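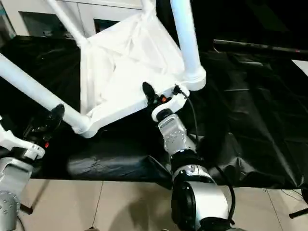
I have owned three handheld clothes steamers in my life and only liked one of them, so when the Niretti 1824 came up on sale I spent a silly amount of time reading other people's opinions before I bought it. There were 398 customer reviews the evening I ordered and I would guess I read most of them, with a cup of tea going cold next to me. Half the people loved it. The other half had it leak on their shoes. What pushed me over was a woman who had used hers on the seat of a fabric chair, and I thought, well, I've got one of those! Mine is the white one with the tube legs, and the seat is wrinkled all over and sags in the middle, and I have been putting a cushion on it whenever people come by. So that went on the list along with the shirts, the curtains and one very tired bridesmaid dress.

It's $79 at full price. I paid $62, and what I think of it depends a lot on which of those numbers you're looking at.

What you get

The steamer itself, a clip-on brush, a little measuring cup with a spout, a cloth bag and a heat glove. The glove fits one hand and that hand is the left, which is perfect for me and will annoy my sister if she ever borrows it. The booklet is printed so small that I took a picture of it with my phone and zoomed in.

It feels solid. Maybe a bit too solid – it's fine empty, but once you fill the tank you know you're holding something, and by the second curtain I was swapping hands. If you have bad wrists I'd try to pick one up in a store first. The cord is long enough to get from the outlet behind my dresser to the closet door with some slack left over, which is more than I could say for my old Harno. That one had me steaming in the hallway like I was hiding from someone.

Heating up

The box promises it's ready in "moments," which could mean anything. I timed mine on a Tuesday morning before work and it took 62 seconds from cold, so apparently I paid a dollar a second for it. After that you squeeze the trigger and it goes. There is a lock so you don't have to keep squeezing, and it's a nice chunky slider you can work with your thumb.

One thing I wish the booklet put in bigger letters: let it spit into the sink first. The first couple of squirts are always water drops and hot ones too. Once those are out of the way it runs clean. I'm pretty sure that's where the leaking-on-shoes people went wrong, although I did get a dribble out of it when I tipped it past level to do a hem, so they have my sympathy.

Shirts and dresses

Cotton shirts come out good enough for work. I would not call them crisp. If you need a sharp crease down a sleeve, keep your iron, because steam on its own just relaxes everything and leaves it soft looking. My blue linen shirt got about as smooth as linen ever gets, and then I sat in the car and undid the whole thing.

The bridesmaid dress was the big win. It had been folded in a storage box since Dwynwen's wedding and it had a fold line straight across the front that I figured was permanent. I hung it on the shower rod, held the brush just off the fabric, went down slowly, and the line was gone in two passes. I was so pleased I sent Dwynwen a picture. She wrote back asking if I could do her tablecloths!

Knits are fine, just don't press. I flattened the ribbing on a gray sweater by leaning on it and it has never quite bounced back. Viscose I would keep well away from, or at least try an inside seam before you commit.

Curtains

Curtains are why I wanted a steamer in the first place. I do not own an ironing board long enough to make curtains anything but misery, and steaming them where they hang is so much nicer. You pull the bottom edge tight with your glove hand and work down from the top. The full-length pair in my bedroom used three tanks of water, and I had to let it heat up again after each refill, so put a podcast on. The liner side came out better than the front. No idea why.

A step stool helps. Holding a full tank over your head is a workout and it's also how you get water down your sleeve.

Chair seats and other household stuff

For anything with a stretched fabric seat, go light and don't soak it. Keep the head moving, let it dry all the way before anyone sits, then look again, because wrinkles that seem stubborn while the cloth is damp often ease off by evening. I'd keep the steam on the cloth and away from plastic joints and glued edges too. What steam can't do is tighten fabric that has stretched out. It's for creases, and a sag is a different problem (I'm looking at new covers, and I'll grumble about those separately).

It's also very handy on bed skirts, on cloth napkins if you're only doing a few, and on that felt banner that comes out of the birthday box looking like it was slept on. 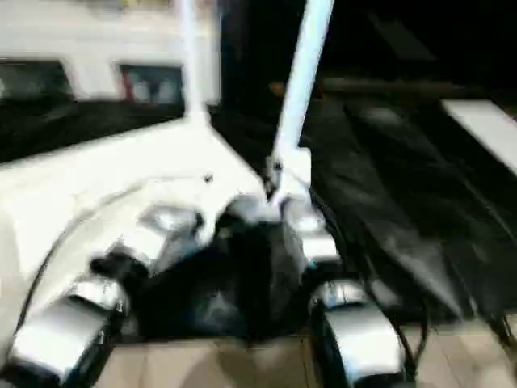
Cleaning and hard water

I live with hard water and it has killed appliances before. The booklet says tap water is fine. I don't believe it. I've been filling mine with distilled from the grocery store, a jug lasts me ages, and so far there's no white crud around the holes. My friend Firouzeh bought the same model in March and used tap the whole time, and hers started leaving chalky specks on dark clothes by summer. She ran some diluted white vinegar through it, then two tanks of plain water, and it cleared up, though her kitchen smelled like pickles for a day. Check your own booklet before trying that.

Empty the tank before you put it away. I forgot once and it drooled all over the inside of the cloth bag.

Things I don't like

The fill cap is a rubber plug on a thin strap and I can already see that strap giving up one day. You can't buy a spare either, I looked. The brush clips on well enough but it catches on buttons, and I've pulled it off halfway down a shirt more times than I'd like.

There's no stand. You can set it down upright on its base if the surface is flat, but it's tippy when the tank is low, and it shuts itself off after a few minutes sitting still, so you come back from answering the door and have to wait for it all over again.

It's noisy too. The pump makes a sort of angry purring and the dog leaves the room.

Would I buy it again?

At $62, yes, and I'd have done it sooner. At the full $79 I'd stop and think about how often I'd use it. For a few work shirts a week, your iron is doing fine and you can spend the money on something else. If you have long curtains or a closet full of floaty dresses it earns its shelf space pretty fast.

I'm giving it four stars out of five. The missing star is for the plug, and if the strap breaks before next spring I'll come back and take off another one.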